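3.2 Collection of demonstrations

All demonstrations were collected with a hand-held gripper tool and without any robot arm. The operator holds the tool in one hand, brings it to the object, closes the fingers and performs the task as he or she would do it in daily life. The camera is fixed on the tool, so the view in training is close to the view that the policy receives later, when the same fingers are mounted on the arm. We call this tool Kerneo in the rest of the paper.

The task set in this section contains only tableware. We selected it after the first trials with the Akstead policy, which had learned to grasp boxes and bottles well but failed often on objects with an open rim. For such objects the grasp point is not in the center of the object, and one finger must go inside the rim while the other stays outside. A small error in height is then enough to lose the grasp. We therefore decided to record many short approaches to the rim instead of few long tasks.

Each operator recorded 65 demonstrations per object. Before every demonstration the object was moved by hand to a new position on the table, and the operator started again from a different side. We did not mark the positions on the table, because in an earlier collection the operators followed the marks too exactly and the data became less varied than we wanted. The fingers had to be fully open at the start. Figure 4 shows a view from the tool camera with the fingers open near the rim of a bowl.

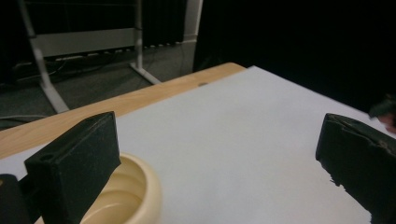

Figure 4. View from the camera on the hand-held tool. The fingers are open; a cream-colored ceramic bowl stands on white paper.

The sheet of paper was used for two reasons. It gives a plain surface under the object, and it makes the rim of light-colored tableware easier to find for the annotator who checks the segments afterwards. We did not try to clean the background of the room. In the view of Figure 4, a stand, cables on the carpet and a dark curtain are visible behind the table, and we consider this kind of content useful for training. The policy should learn to ignore it.

After recording, every demonstration was checked by one annotator, and the doubtful ones were discussed with a second (A. Tanoli). A demonstration was removed in the following cases: the camera pose was lost for longer than 2 seconds, the object left the view before the fingers closed, or the operator touched the object with the free hand. The most frequent case was the first one. It happened mainly when the tool was very near to the table, where the view contains few features that the tracking can use. In total, 80 percent of the recorded demonstrations were kept.

The remaining demonstrations were cut at the moment of finger closing into an approach part and a manipulation part. Only the approach part is used for the results in Section 4. The finger width is stored together with each camera image, and both signals are resampled to 5 Hz before training. We also tested higher rates, but the policy then tended to stop above the rim and make very small movements without closing.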